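Getting the House Ready for a Crowd: Tips for Hosting a Big Do at Home

July is party season in our family, and after years of christenings, silver weddings and one very loud retirement bash I have become the person everybody rings when they want to feed a crowd at home without hiring a hall. I love it! There is something marvellous about a house full of people, and most of the hard work can be over before the first guest parks the car.

Start with the guest list and the doors

Walk in through your own front door as if you were a guest. Where would you put your coat? Where would you put a wet umbrella, or a present? I clear the hall completely, shoes and all, and put a clothes rail in the spare bedroom with a sign on the stairs. If you have a back gate, unlock it and send people round that way once the hall fills up – it saves the kitchen from turning into a corridor.

Put the drinks as far from the food as you can manage. People stand by the drinks, whatever you do, and if the drinks are by the cooker they will stand by the cooker.

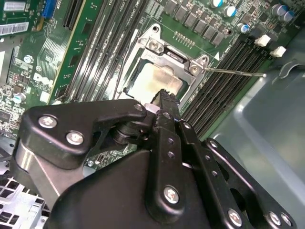

Gripper over the processor socket

Borrowing plates and glasses

For anything over thirty guests I borrow or hire. Ask neighbours first, and mark the bottom of everything with a dot of nail varnish, a different colour for each house (it comes off with remover, and I have never yet chipped a plate getting it off). For our last big one I hired 200 glasses from Prasertsri, which sounds mad for the number of people we had, but guests put a glass down, forget it and take another, all evening long. Hired glasses often go back unwashed too, so ask when you book.

Wash up as you go, but only the serving spoons and the big platters. Everything else gets scraped and stacked in a lidded crate under the table. Line the crate with an old towel and it hardly makes a sound.

Keeping food cold without a second fridge

Fill the bath! Clean it well, put in the plug, tip in ice and cold water and stand your bottles in it. That frees the whole fridge for food. Freeze water in old margarine tubs during the week before, and you'll have big blocks that last far longer than bought cubes. For salads on the table, set the bowl inside a larger one with ice between the two and top it up when you pass.

Bring cold dishes out in two goes. Half at the start, half an hour or so later, and the second lot looks as fresh as the first.

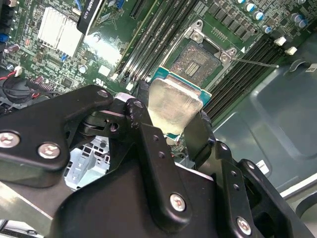 Lorraine Rewi wrote in to say that she uses her washing machine drum for the ice and bottles, and when the party's over she lets the ice melt and runs a spin cycle to drain it. She did warn us to take out the bottle tops first, having heard one going round and round until midnight. I'm trying this next time, and I'll be sticking a note on the door so that no one turns it on.

Tables, chairs and cloths

Pasting tables are fine for cakes and paper plates, but please don't trust one with a tea urn. Flat bed sheets make lovely long cloths. Iron them while they are still a bit damp, roll them round a cardboard tube and they'll go on the table without a crease. Outdoors, sew a curtain weight or an old key into each corner.

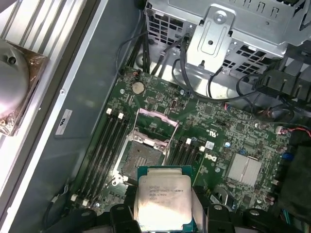

Labels are my favourite job of all, and I do them the night before with a cup of tea. Every dish gets a card with its name, what's in it and whether it goes back in the oven, and every borrowed slow cooker gets its owner's name on the lid. Make the writing big and use matt card. Think of the tiny black print on that Intel Xeon, where the shine off the metal swallows the lower lines – glossy card under a kitchen spotlight does the same thing to "contains nuts". A thick black felt tip on cream card reads well from across the table, even by candlelight.

Keep a few blank cards and the pen in your apron pocket. Someone always brings an extra trifle.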